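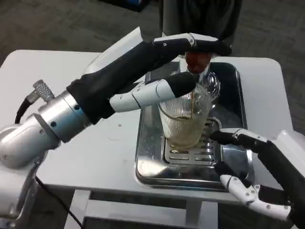 Service robots and food handling > Rules and good practice

Pouring with two hands: what should be in our house rules?

Posted by fpicard_prorside
Apr 18, 2018

Hello to all. My name is Florian Picard and I write the working rules for our small lab at Prorside. Please excuse my English, I try to be exact but sometimes the sentence becomes long.

We have a humanoid upper body which pours a drink from a glass bottle into a tall glass. The left hand holds the bottle and tilts it, the right hand stays at the glass. The glass stands on a steel drip grate in a tray. Until February we had no written rules for this task, only habits. Now other teams want to use the cell and I must put the habits on paper. My draft has 5 points:

1. No pouring without the tray under the glass.
2. The second hand is at the glass before the bottle is tilted, and it remains there until the bottle is upright again.
3. All cables of the arm are checked by hand through the full tilting movement, with an empty bottle, at the start of each session.
4. One person stands at the stop button and does nothing else.
5. What was poured is thrown away. It is never drunk.

I would like to hear what is missing, and also what is too much.

----------

Posted by kettle_and_cog

Good list. I would move number 4 to the top, as people stop reading after the first lines.

On number 2 I do not agree. A hand at the glass is one more thing that can push it over. We work with a fixed ring that holds the glass at the base and we keep the other arm parked. Fewer moving parts near the glass means fewer broken ones.

----------

Posted by fpicard_prorside

Thank you. I understand the argument, but with a ring we test a different task. Our people want to know if the robot can pour as a person does at a table, where there is no ring. Maybe I can write it so: "If the glass is not fixed, the second hand is at the glass." Then both ways of working are permitted.

Number 4 goes to the top, agreed.

----------

Posted by marenw

Is the bottle real glass in your case? In our workshop glass is forbidden near any gripper, full stop. We were at the Castano site for 2 weeks and they had the same rule. Plastic bottle, plastic cup, coloured water.

----------

Posted by fpicard_prorside

Yes, glass, both the bottle and the tumbler. We began with plastic and the fingers learned bad manners, because the plastic gives way and forgives too much force. But I accept that it needs a rule. Proposal: a new task runs first in plastic, and it goes to glass only after 3 sessions without a drop or a spill outside the tray.

----------

Posted by marenw

Better. I would still want safety glasses for everybody in the room and a brush and pan in reach. If your floor is carpet, think about that too. You do not get splinters out of carpet.

----------

Posted by fpicard_prorside

It is carpet, dark grey. I had not thought about splinters, only about stains. I will ask for a hard mat under the table and write it in.

----------

Posted by old_bouvier_hand

I was at Bouvier for some years and we had a handbook with 147 rules. People signed it and went back to work as before. Please keep yours on one page and hang it beside the cell.

And one on liquid: write down the largest quantity which may be in the bottle. A half-empty bottle makes a small accident.

----------

Posted by kettle_and_cog

Plus one for the maximum fill. For the cables I would ask for a drip loop, so that liquid running along a cable falls off before it arrives at the connector. Does your sleeve go over the wrist joint?

----------

Posted by fpicard_prorside

The sleeve covers the forearm up to the wrist. The hand itself has no cover. If somebody has experience with thin gloves on such fingers, I am interested, my colleagues fear that the grip becomes worse.

I will add the fill limit and the drip loop. The second version goes to our partners at Plevmont for reading, and after that I will put it in this thread.

----------

Posted by marenw

Gloves: we tried, they tore at the fingertips. We now wipe the hand after every session and have that as a rule, with a signature.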